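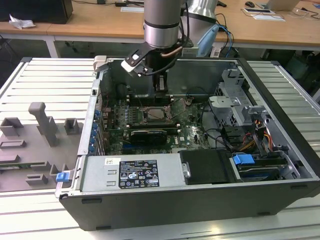 Unit 4. From Carcass to Collection: The Preservation of Vertebrate Remains

Course handout, Introduction to Vertebrate Palaeontology
Prepared by Yvonne Blackburn and Hamish Innes

4.1 Purpose of the unit

Taphonomy is the study of what happens to an organism between its death and its recovery as a fossil. Students who took Unit 3 will have met the main groups of land vertebrates largely through complete or nearly complete skeletons. Such skeletons are unusual. Most of the material held in museum drawers consists of single bones, teeth and fragments, and the conclusions that can be drawn from it depend on how it came to be where it was found.

By the end of the unit students should be able to describe the stages of decay and burial, recognise the common kinds of surface damage on bone, and state the limits that a given assemblage places on claims about the living community. The written exercise is due in May and will be based on the Fallik Quarry material described in section 4.5.

4.2 Decay and disarticulation

Decay begins at death. Bacteria already present in the gut spread through the soft tissues, and gas builds up in the body cavity. A carcass in water may float for some time in this condition, shedding parts as it drifts. The lower jaw and the ends of the limbs are commonly among the first parts to be lost, while the vertebral column, held by strong ligaments, tends to stay together for longer.

On land the order is affected by climate and by scavengers. In dry conditions skin may harden over the skeleton and hold it in place for months or years. The neck is often found drawn back over the spine, and several explanations have been offered, including the drying of ligaments and the movement of the carcass in water. Students should be aware that the matter is not fully settled and that more than one cause may apply.

Disarticulation and scattering are separate processes and should be recorded separately. A skeleton may come apart completely and still lie within the area of the original body if the water is calm and no animal disturbs it.

4.3 Transport and sorting

Moving water sorts bones by size, shape and density. Ribs, vertebrae and small foot bones are easily lifted and carried. Skulls, jaws and isolated teeth are more likely to remain behind as a lag. An assemblage made up almost wholly of one group should lead the student to ask whether the current has removed the other.

Long bones may come to rest with a preferred direction, and this is measured in the field with a compass before anything is lifted. The results are plotted on a rose diagram. A single strong peak, or two peaks at right angles, suggests flow; an even spread does not prove that there was none. Rounding of broken edges is sometimes taken as a sign of long transport – the older reports from the quarry rely on it heavily – but bones may also be worn in one place by sand passing over them.
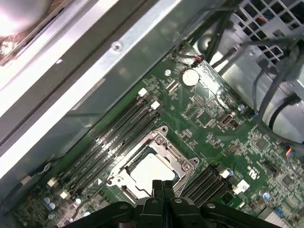 Why are small animals so poorly represented in many bone beds?

Several causes act together. Small bones weather and break down quickly when exposed, they are swallowed whole by predators, and they are carried away by currents too weak to move larger ones. Collecting adds a further loss, as small material is easily missed unless the sediment is sieved. A low proportion of small species in a museum list should therefore never be read directly as a low proportion in life.

4.4 Burial and mineral change

Rapid burial removes the remains from scavengers and weather, though it does not stop decay. Once the bone is below the surface, its organic part is gradually lost and its mineral part may be altered by ground water. The pores are often filled by calcite, silica or iron minerals. Fine internal structure can survive this process very well, and growth lines may be read in thin section long after the original collagen has gone.

Pressure from overlying sediment flattens hollow structures, skulls in particular. Distortion of this kind has led in the past to the naming of species that do not exist. Before any measurement is used for comparison, both sides of the specimen should be measured and the difference noted.

Concretions deserve separate mention. Where decay changes the chemistry of the surrounding mud, minerals may form around the carcass early and protect it from crushing. Specimens from concretions are often better preserved than those in the same bed a short distance away.

4.5 The Fallik Quarry assemblage

The teaching collection holds 390 catalogued specimens from Fallik Quarry, of which 51 are articulated to some degree. The beds are red mudstones with thin channel sandstones, interpreted as the deposits of a river plain with a marked dry season. About 65 per cent of the specimens come from the upper sandstone, where most are isolated limb bones and jaw fragments. The articulated material is confined to the mudstone.

Two accounts of the site are in use. The first, by Crisanto Tagle, treats the sandstone as a channel lag gathered over a long period. The second, known in these notes as the Provance interpretation after the upper working face, holds that the animals gathered at shrinking pools and died within a short time, their bones being reworked by the next flood.
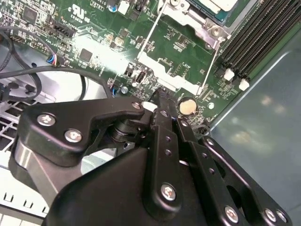 Annag Nisbet replies to both accounts in her site report that the weathering of the bones has not been given enough attention. Under a single dry-season event, she writes, the bones should show much the same degree of surface cracking, whereas fresh and deeply cracked pieces lie side by side in the upper sandstone. She accepts that the mudstone skeletons may record drought deaths, and asks that the two beds no longer be discussed as one assemblage.

Students are not required to choose between these views. They are required to state what each predicts for bone orientation, weathering stage and the range of ages at death, and to say which predictions can be tested with the collection as it stands.

4.6 Written exercise

Each student will be given one drawer of sandstone material and one of mudstone material. For every specimen, record the element, the side where this can be determined, completeness, weathering stage, and any tooth marks or trampling scratches. Uncertain identifications should be entered as uncertain. Preparation marks are common on the older specimens and must be told apart from ancient damage; they are usually paler than the surrounding surface and cut cleanly across any staining.

The drawers may not leave the teaching room. Specimens with the prefix K belong to the Kerekes bequest and have no bed recorded. They may be used for practice in identification but are to be left out of all tables.

Queries on the exercise should be addressed to Torquil Tennant before the drawers are issued.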